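Laborbuch Kaffeestation, Eintrag vom 30. Dez. 2020

Eigentlich wollte ich heute nur aufräumen und die Übergabe fürs neue Jahr vorbereiten, aber nun sitze ich doch wieder mit dem Laptop neben der Theke und schreibe einen längeren Eintrag. Wer im Januar als Erstes an Ema weiterarbeitet, soll bitte einmal bis zum Ende lesen, bevor der linke Arm wieder freigegeben wird. Ich weiß, meine Einträge sind lang, aber diesmal steht wirklich etwas drin.

Zum Vorfall: Beim Dauerlauf am Vormittag ist die linke Hand nach dem Schließen nicht in den Haltebetrieb gegangen, sondern hat weiter Kraft aufgebaut. Die Steuerung meldete »Griff sicher«, der Arm sollte den Behälter anheben, und genau da kam der Abbruch mit Überstrom im Daumenglied. Danach das eigentlich Ärgerliche: Ich habe den Stopp am Bedienpult gedrückt, die Arme standen auch sofort, aber die linke Hand hat erst nach 3 Sekunden losgelassen. Verletzt wurde niemand, kaputtgegangen ist auch nichts, und trotzdem hat mir das den Kaffee verdorben. Wenn da jemand mit den Fingern dazwischen gewesen wäre, hätten wir heute ein ganz anderes Gespräch.

Der Fehler kam im Lauf des Tages insgesamt 2 Mal, bei 40 Durchgängen. Beim zweiten Mal war ich vorbereitet und hatte die Aufzeichnung der Motorströme mitlaufen. Man sieht darin sehr schön, wie der Strom am Daumen ansteigt, kurz einknickt und dann wieder klettert, obwohl der Sollwert längst zurückgenommen ist. Die anderen Finger verhalten sich brav. Die rechte Hand war an beiden Abbrüchen unbeteiligt, ihre Kurven sind so langweilig, wie man es sich wünscht.

Gearbeitet habe ich abwechselnd mit dem Behälter für das Mahlgut und mit dem Glasbecher, jeweils auf der Stahlplatte unter dem Auslauf. Beide Abbrüche kamen mit dem Mahlgut, keiner mit dem Glas. Das kann Zufall sein, ich glaube es aber nicht so recht. Beim Glas läuft das vorsichtigere Kraftprofil, das wir im Juli nach der Vorführung bei Clasden eingestellt haben, und beim Behälter fahren wir immer noch das alte. 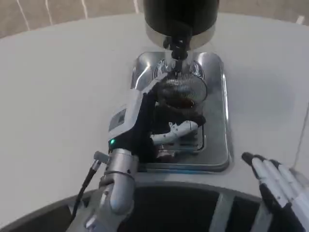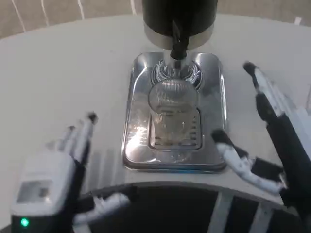
Oben der Griff am Behälter mit dem Mahlgut, unten der Glasbecher auf dem Rost unter dem Auslauf.

Meine erste Vermutung war die Leitung am linken Arm, weil wir mit dem Stecker schon einmal Kummer hatten. Also Strom weg, Stecker gezogen, Kontakte angeschaut, gereinigt, wieder drauf, danach den Arm von Hand durch alle Lagen bewegt und dabei das Signal beobachtet. Kein einziger Aussetzer. Ich habe das dann mit eingeschaltetem Arm im Schleichgang wiederholt, auch nichts. Die Leitung ist es also vermutlich nicht, auch wenn ich sie gerne verhaftet hätte.

Zweite Vermutung, und bei der bin ich noch: die Firmware im Handregler. Mets hat uns im Herbst eine neue Version geschickt, und in den Begleitnotizen steht ein Satz über eine geänderte Übergabe zwischen Greifen und Halten. Ich hatte den damals überlesen, das gebe ich hier gerne zu. So wie ich es jetzt verstehe, wartet der Regler auf eine Bestätigung vom Daumensensor, und solange die ausbleibt, nimmt er auch den Öffnungsbefehl nicht an. Das würde zu der Verzögerung beim Stopp passen — es erklärt aber noch nicht, warum die Bestätigung fehlt. Der Sensor selbst hat laut Zähler knapp über 2.000 Griffe hinter sich, viel ist das für so ein Teil nicht.

Was ich heute noch gemacht habe: Das vorsichtige Profil gilt jetzt für beide Gefäße. Die Kraftgrenze am linken Daumen ist heruntergesetzt, der alte Wert steht als Kommentar in der Konfiguration. Die Aufzeichnungen liegen im Ordner Suneck unter »Daumen links«, dazu das Protokoll vom Bedienpult. An Mets ist eine Mail mit beiden Stromkurven raus, vor Mitte Januar rechne ich da mit keiner Antwort.

Bis das geklärt ist, bitte: kein Betrieb ohne zweite Person am Stopp, und keine Hände an die Stahlplatte, solange der linke Arm Strom hat. Auch nicht schnell mal zum Krümelwegwischen! Ich schreibe das vor allem für mich selbst, ich bin darin der Schlimmste.

Offen: den Stopp so verdrahten, dass er den Handregler direkt öffnet und nicht erst über die Steuerung geht. Den Daumensensor gegen den aus der Reserve tauschen und den Dauerlauf mit dem alten Profil wiederholen, aber nur mit dem Ersatzbehälter. Und das Mahlwerk braucht neue Bohnen, die Tüte im Schrank ist fast leer.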